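Right, I've put this off since May but people keep asking how the move to Trosden went, so, a thread. Get a cuppa.

We'd found a two-bed flat above a bakery (I know!!) and I paid the £200 holding fee the same evening. Didn't sleep, too excited. Kept planning where the bread would go.

First lesson: read what the holding fee covers. Mine covered the agent "holding" it. The deep clean was extra. So were the keys, if you wanted a second set, and there are two of us.

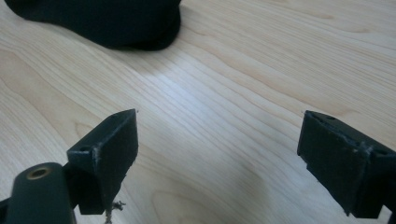

Pale wood, my weakness.

Then the removal quote came in at £862, and that was without the piano stool. Yolandi Mofokeng from my old work talked me into hiring a van and doing it ourselves. Bless her, she drove the whole way with a fern on her lap at every red light.

Second lesson: ring the council about parking BEFORE the day. I rang at 7am from the van. You can guess how that went.

Also the stairs. They turn twice. The sofa does not. It now lives at Veerle's and she says she's growing fond of it, so I may never see it again. 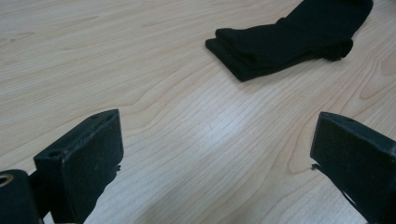
Photo: Lies Van der Linden

Anyway, we're in. The smell of rolls comes up through the floor at four in the morning and I've put on half a stone. Worth every penny, even the key money.

Still looking for a small sofa that comes in bits, if anyone's selling. Will collect, will bring rolls!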